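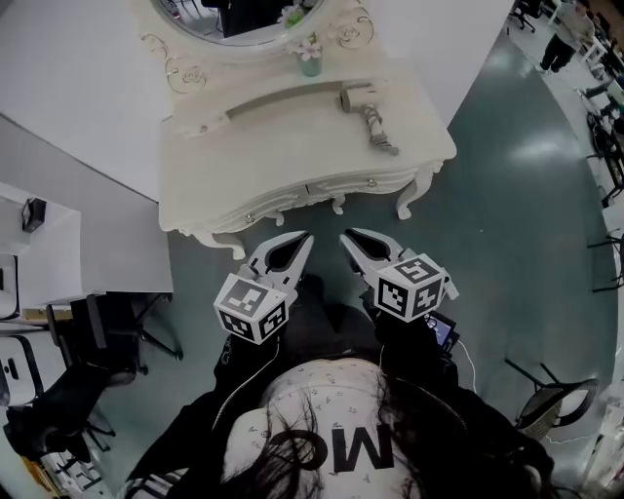

How much clear surface does a dressing table need if a hair dryer is kept on it? Enough for the dryer to lie flat with its cord hanging free of the drawers, which on a two-drawer table means keeping everything else to the back edge.

That was the working rule at the Oltus furniture open day on Nov 28, 2025, where Marijke Martens took visitors through bedroom pieces. The white vanity has carved scrollwork and roses round an oval mirror, two small drawers and curved legs. A glass vase of artificial flowers stands at the back.

Martens covered stability first, then drawer access. Coiled cords catch on round knobs, so she advises running them off one front corner. Carved mirror surrounds should be dusted with a soft dry brush.

Of the 336 pieces in the Oltus list, 19 are dressing tables. Spare knobs are ordered through MacKinnon and take around 3 weeks. The next open day is in September; bookings go to Lewis Forsyth.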